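Laundry folding morning fills up fast in Berkemlow

9 February 2023

Who knew so many people wanted to talk about socks? The second home tidying course run by Drernier, the small household skills group in Berkemlow, filled all 30 places in two days, and there is already a waiting list for the next one!

The course is the work of Fiifi Adjei, who spent years looking after linens at the Zallau guesthouse and has plenty to say about getting a bedroom back in order. His first rule is to make the bed before anything else. Smooth the duvet right out to the corners and you have the biggest, cleanest folding table in the house (and you can't go to sleep until it's cleared off again, which helps).

After that come the small things. Adjei likes to lay dark items on a light or patterned cover, where they are easy to spot, and he pairs up socks before he even looks at a shirt. Anything without a partner goes in a shoebox and gets one more chance next wash day.

"I had a bag of odd socks with me at the first course, 142 of them," he said. "People went through it like it was a treasure hunt. We made over 30 pairs and I was so happy I took them home and put them all away that night."

The part people seem to love most is the wardrobe session, where everyone plans a place for each kind of clothing, from heavy sweaters down to pillowcases. Bring a rough sketch of your own shelves if you can, and don't worry about how neat it is.

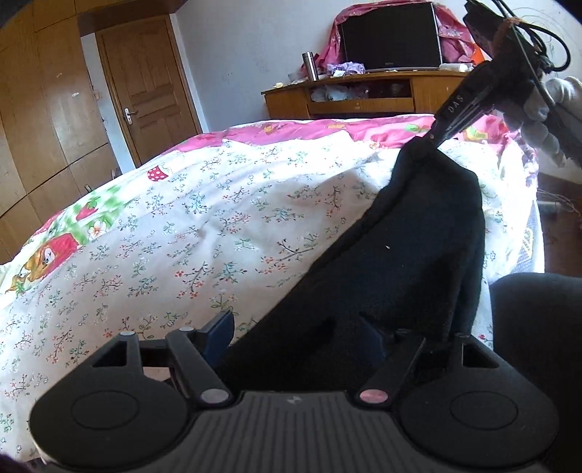
A dark piece of laundry held up over a flowered duvet, with the wardrobe behind.

The next course runs for 3 weeks in September, upstairs at the Nedeljković building, and covers bedding, everyday clothes and those awkward open shelves under the TV. Beginners are very welcome, and so are teenagers. Bring one basket of clean laundry from home and expect to leave with it folded. Names for the waiting list can be left at the Drernier front desk.

Related items
Berkemlow repair evening moves to a bigger room
How to store winter blankets in a small closet
Zallau guesthouse reopens its garden
Swap table: curtains and cushion covers wanted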